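Gallery: Table Coverings and Work Surfaces, Unley Reading Room

The reading room at Unley replaced its table coverings over the spring. The old coverings were plain brown and had worn through at the front edges, where forearms rest. The entries on this page record the new surfaces and the items normally handled on them. Captions give the item, the surface and any point of care. Shelf numbers refer to the Clorolgate list, which is still the working list for the room. Larger copies of the pictures are held at the desk under the same numbers.

Surfaces

Two coverings were tried before the order was placed. The Gallagher sample was a dark plain cloth. It hid dust well, and for that reason it was rejected: dirt on a work surface should be visible before a book is put down on it. The Stellton sample was a light green with a printed grid of white lines. Black bindings and pale paper both show clearly against it, and a book can be lined up with the grid when its position matters.

The green covering was fitted to 4 tables. It is laid flat to the edge, without padding. Padding was discussed and left out, as a thick volume will rock on a soft surface when it is opened near either end.

Cleaning is done with a dry cloth before the room opens. Small specks and faint smudges do come up on the lighter color and are no cause for concern. Ink marks should be reported the same day. Do not use spray cleaners on the covering or near it.

Books on the table

Closed books are laid flat, front cover up, with all of the cover supported. They are not stood on end, and they are not stacked more than 2 high. Where the cover extends past the body of the book, lift by the body. The overhang is the first part of a binding to bend, and black covers show a bent corner sooner than most.

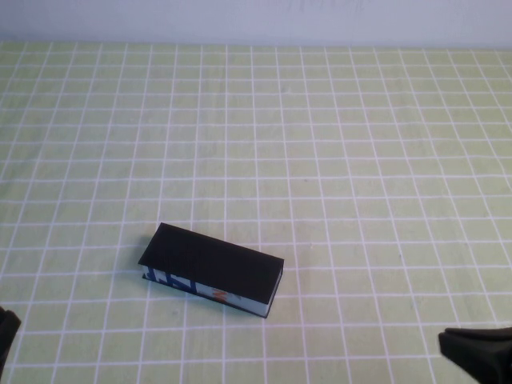

Plain covers present a separate problem. A volume with no lettering on the front can be returned to the wrong shelf, and two such errors were found in October, at 479 and 969. Both books were back in place by closing time. The number is now written on a paper slip and tucked inside the front cover, with the end of the slip showing at the top. Adhesive labels are not used on cloth or leather.

Long, narrow volumes go on the wide tables near the wall. They need clear space on both sides when open, and the smaller tables do not allow it.

Next page: shelving and book supports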